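Glaze notebook, Lula studio, back bench
23 March 2023

Unloaded the kiln first thing, before I'd even had my coffee, because I have no patience at all where blue is concerned.

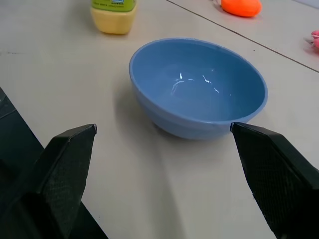
I've been chasing this color since last June, when I mixed the first little cup of it and wrote "nice, but too green" in the margin, and then went on writing the same thing for months. The light blue bowl is the closest I've come, and I'm fonder of it than I probably should be. It's a muted sort of sky blue, glossy on the inside, and it throws the overhead lights back in squiggly white streaks near the bottom, which I must admit I spent a good few minutes enjoying. The rim is a touch thicker than the wall and I'm going to keep it that way. My thin rims always look so elegant on the wheel and then chip the first time anyone stacks them in a sink!

For anyone picking up the recipe: it's the Faron base, unchanged, with the blue stain cut down to 2 percent. I mixed 2000 grams dry, sieved it twice, and let it sit overnight with the lid on. Please do stir it all the way to the bottom (the big whisk, not the wooden spoon), as it settles into a sort of brick if you leave it over a long weekend. I poured the insides, waited 15 minutes, then dipped the outsides holding the foot. Next time I'd like to try a slightly quicker dip, just to see whether the outside can stand to be a little thinner toward the base.

The Weidemann order is for 7 bowls in this shape, the round opening coming down to the narrower base, and they've asked for them all in the one blue. I've told them they'll have some variation from bowl to bowl and they were very nice about it. The Plolar clay is fine for the job, though the last bag was on the stiff side and I had to wedge it for ages, with the radio on and a good deal of grumbling.

Still to do: write the new percentage on the bucket (the old label is a menace), order more stain, wash the kiln shelf with the drip on it, and find my good foot-trimming tool, last seen by the slop bucket. If you've borrowed it, no hard feelings, just leave it on the windowsill.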